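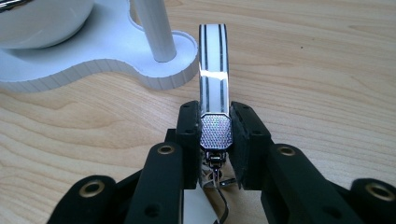
Soltusbridge, 26 de novembro de 2018

Figura 3. Relógio-bracelete do conjunto Safavi: bracelete branco brilhante com duas listras pretas finas no sentido do comprimento, mostrador octogonal alongado, aro prateado polido e superfície coberta de pedrinhas facetadas. Não se veem ponteiros nem algarismos.

4. O relógio que quase não mostra as horas

4.1 Descrição da peça

Entre os 44 objetos do conjunto Safavi, a peça da Figura 3 foi a que mais nos prendeu a atenção, e convém dizer logo por quê. Trata-se de um relógio de pulso em que a função de joia tomou conta de quase tudo. O mostrador tem os cantos cortados, formando um octógono mais alto do que largo, e toda a sua superfície é preenchida por pequenas pedras facetadas (strass ou cristais, questão à qual voltamos na seção 4.3), dispostas em uma malha densa que lembra um favo de mel. Sob a luz da sala surgem rosas pálidos, azuis e brancos, e o efeito iridescente é delicioso de observar.

O aro prateado faz um trabalho discreto e muito bem resolvido. Ele separa o brilho miúdo das pedras do brilho liso do bracelete, dois tipos de reflexo que, encostados um no outro, tenderiam a se confundir. No bracelete, a luz aparece como uma faixa única e larga, atravessada na curva; no mostrador, ela se quebra em dezenas de pontos. Essa oposição entre superfície contínua e superfície fragmentada é, a nosso ver, o verdadeiro tema do desenho.

As duas listras pretas merecem um parágrafo próprio. Correm paralelas, uma junto de cada borda, e dão ao branco um contorno gráfico que o aproxima da bijuteria esmaltada. Tangen, no caderno de trabalho do projeto Cimon, chama esse recurso de "moldura de fita" e o registra em outras quatro peças do conjunto, três pulseiras rígidas e um pente de cabelo. Em nenhuma delas, porém, a listra é tão fina em relação à largura do branco. É um detalhe que se perde com facilidade em fotografias de catálogo feitas de frente, nas quais o mostrador domina e o bracelete vira pouco mais do que um suporte.

Abaixo do mostrador fica um pequeno fecho prateado, com uma argola articulada e elos estreitos. A escala desse conjunto é outra: depois da geometria ampla do mostrador, os elos parecem saídos de um colar fino. Classificamos a peça, por isso, como relógio-bracelete, e deixamos "relógio de pulso com pulseira" para os exemplares em que a caixa e a pulseira são elementos claramente independentes.

4.2 Leitura das horas e leitura do ornamento

A ausência visível de ponteiros e algarismos na Figura 3 nos obrigou a rever a ficha de inventário. O formulário Iveo, adotado desde o início do levantamento, prevê os campos "tipo de ponteiro" e "tipo de algarismo" como obrigatórios, e as primeiras fichas desse grupo foram preenchidas com "não identificado", resposta que sugere desgaste ou perda. Passamos a usar "não visível", termo que registra a observação sem decidir a causa. Uma superfície inteiramente cravejada pode ser uma tampa, pode ser um mostrador concebido para ser lido de algum outro modo ou pode ser pura decoração. Sem abertura da peça, preferimos manter as três hipóteses.

Essa pequena mudança teve consequências ótimas para o restante do estudo. Ao reler as 41 fichas já concluídas, encontramos 12 objetos em que a função declarada (abrir, fechar, prender, medir) estava escondida pelo ornamento, e que haviam sido descritos quase apenas pela função. Há entre eles um estojo de pó compacto com a dobradiça disfarçada em folhagem e um broche cujo alfinete só se percebe pelo verso. Vistos lado a lado, formam um grupo muito mais coerente do que a divisão por tipo deixava supor – e bem mais divertido de estudar.

Propomos para esse grupo o nome de "objetos de função recolhida". A expressão é de Frøydis Tangen, que a empregou inicialmente para as caixinhas de comprimidos do mesmo conjunto. Nós a estendemos aqui aos relógios, com uma ressalva: numa caixinha, a função se revela ao primeiro gesto, enquanto no relógio da Figura 3 ela permanece em suspenso mesmo com a peça a poucos centímetros dos olhos.

4.3 Materiais: o que a observação permite dizer

A identificação dos materiais foi mantida em nível geral. Para as pedras do mostrador, a inspeção visual não basta para distinguir strass de outros cristais lapidados, e a variação de cor observada tanto pode vir de um revestimento quanto da própria incidência da luz. Para o bracelete, registramos cor e acabamento (branco, muito brilhante) e deixamos em aberto a matéria. O mesmo vale para o aro e o fecho: "prateado" é, em todo este trabalho, indicação de cor.

Pode parecer pouco, mas é bastante para a comparação que nos interessa. A sequência branco, preto e prata, com um único campo de cores cambiantes no centro, repete-se em boa parte do conjunto, e permite reconhecer um gosto bastante definido. Quem reuniu essas peças apreciava fundos claros e contornos nítidos, e reservava o brilho colorido para áreas pequenas e bem delimitadas. O relógio-bracelete resume esse gosto melhor do que qualquer outro item, inclusive os colares de maior porte discutidos na seção 3.

4.4 Posição da peça durante o exame

Cabe uma nota sobre a postura do objeto. Deitado sobre a mesa, um bracelete desse tipo tende a ser visto pelo mostrador, e a curva fica reduzida a um contorno lateral. Na vertical, como na Figura 3, o bracelete se ergue por trás e acima do octógono, e as duas listras passam a ser lidas em sua extensão, até o arremate levemente arredondado do topo. A relação de proporção entre as partes muda por completo. Recomendamos que as peças comparáveis sejam examinadas também nessa posição – foi assim que reparamos no quanto a listra e o canto cortado do mostrador conversam entre si, ambos reforçando a margem.

A seção 5 retoma essa observação a propósito das pulseiras rígidas, nas quais a margem é tratada de maneira bem diferente.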